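Stripping and remaking the guest bed, with measurements

The bed in the small room has been overdue for a full strip since November, and I finally did it in one go, mattress cover included. I write these things down mainly so I can look up the numbers later.

The bed base is the upholstered one from Fovent, beige, with padded side panels that stand higher than the mattress. Padded panels are kind to shins and bad for making beds. The gap between panel and mattress is narrow enough that a hand goes in flat but a fist does not, so any tucking has to be done with straight fingers, palm down. I start at the head, work toward the foot, and then go back to the head, which has usually pulled loose by then.

The cover is a quilted Clilleo with a diamond stitch. It weighed 963 grams on the kitchen scale before the wash, folded into a bundle. I washed it alone on a warm cycle with a low spin. The previous one went through a fast spin every time and the filling migrated into the corners, after which it was useless as padding. Drying was four hours on the rack with one turn at the midpoint. The seams take longest. Press a seam between two fingers and hold it for a few seconds — if it feels cool, leave it on the rack.

Refitting order, which I have changed since the last post:

Head corners first, both of them, pulled well under.
Foot corners next.
Smooth outward from the center with the forearm.
Leave it uncovered for an hour before anything goes on top.

The smoothing step never gets a quilted cover completely flat. The stitching holds some slack in every diamond and the creases come back as soon as weight goes on the mattress. I stopped chasing them. A fitted sheet over the top hides most of it and sleep is not affected.

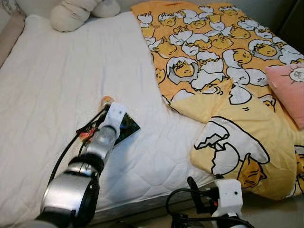 Mattress cover back on, egg-yolk blanket folded over at the corner, pink pillow to the right.

The yellow blanket is from Bansal and is the only item on the bed that visitors comment on. It weighs 817 grams, so it is lighter than the cover, and it goes in a separate load because yellow and white should not share a drum. I wash it inside out to protect the print. The reverse is a paler yellow, so it is easy to tell which way it went in. No fabric softener. On an earlier blanket, softener left a film that attracted lint for months.

The pink pillow gets a cold wash and a reshape by hand while damp. The white cushion at the head is lumpy and has been for a long time. I tried a tumble with two tennis balls, which broke up the larger clumps and left the smaller ones. The next option is to open a seam and tease the filling apart. A replacement insert from Stakora weighs 502 grams, which should be enough fill, but I have not ordered it yet.

Storage is unchanged. Spare sheets are rolled and stored on the upper shelf with the openings facing the wall, and the winter blanket stays in its zip bag at the bottom of the closet. The zip on that bag is starting to split near the left corner — a line of wax on the teeth helped a little.

Still to do: vacuum the channel between the side panels and the mattress, rotate the mattress head to foot, and tighten the bolts on the base.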